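After 30 years of tuning pianos in and around Trilville, she has no plans to write a book about it. People suggest it to her often. "I would have to sit still," she says.

She agreed to talk on the condition that her name be left out. Her customers know who she is, and she has all the work she wants. We met at her kitchen table, with the phone turned face down between us. It buzzed twice in the first ten minutes.

She came to the trade from a job in a furniture store called Cirillo, where she sold sofas and, in a back corner, used uprights. The pianos arrived in poor condition and the store paid a man to come in and tune them before they went out on the floor. She watched him work and asked if she could carry his tools. "He said no for a year. Then his shoulder went bad and he said yes."

Her training took the better part of four years. At first she was allowed only to remove the front panels and vacuum. Later she was given one octave in the middle of the keyboard, then two. "You learn to hear beats, the slow wobble when two strings are almost the same. Once you hear it you can't stop. I hear it in refrigerators."

Most of her work is in private homes. A tuning takes her an hour and a half if the piano has been looked after, and she likes to come back every six months. Few people keep to that.

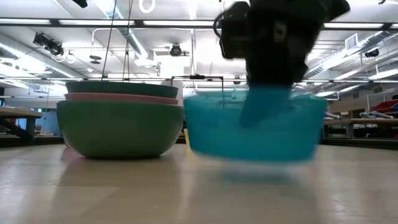 The worst case she remembers was a farmhouse upright that had not been touched in decades. It was so flat that she had to raise the pitch in three visits, with a month between each, so the strings would not break. Four broke anyway. The family wanted it ready for a wedding in May, and it was, though she asked them to keep the pianist away from the top octave.

She has opinions about where people put their pianos. An inside wall is best. Over a heating vent is the worst place there is, and she finds them there all the time. Fireplaces are nearly as bad. "The soundboard is a big thin sheet of wood. It takes on water in summer and gives it up in winter, and the whole instrument moves. People think I did a bad job in October. I did a fine job in October. Then they turned the furnace on."

I asked what she does about it. She said she tells every customer to buy a humidity gauge and read it. The Nikolora concert room, which she has looked after for 11 years, keeps a log of its readings, and she says that piano is the easiest on her list.

The concert room is also her most nervous job. She tunes in the afternoon, stays through the rehearsal, and goes over the piano again before the doors open. One visiting player asked her to redo a single note in the bass several times. "He was right, too. It was a little off. I was tired and he was right."

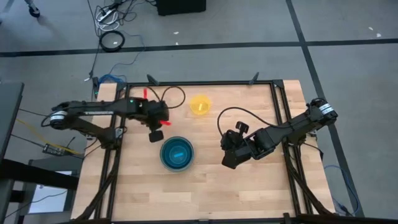 Wood comes up again when she talks about the pin block, the part of a piano that holds the tuning pins and the part buyers never ask to see. If the pins turn too easily, the piano will not stay in tune, and no amount of skill will change that. Customers tend to assume that a piece of furniture is made from one big board, and she spends a lot of time explaining why gluing smaller pieces together can be a good idea. She points them to something ordinary, a butcher-block style top like the one on the table here, with its light strips running side by side. A pin block is built up in layers, with the grain turned from one layer to the next, so that each pin is gripped from several directions. When those layers crack or come apart, she gives the owner the bad news in the driveway, where it seems to go over better.

She does not think much of digital tuning aids, but she owns one. It is useful in a noisy house and for a big pitch raise, and she checks its work by ear. For a good grand she leaves it in the car.

Her rates went up last year for the first time in a long while, and she lost two customers over it. Both have since called back. She now keeps 435 pianos on her list, some of which she has tuned since she began working alone, and she has stopped taking new names outside the county. The exception is a school in Plelel, where the practice room pianos are, in her words, "beaten like rugs."

Her own piano is a small upright from the old store. She tunes it once a year, usually late, and she says it is a little flat at the moment.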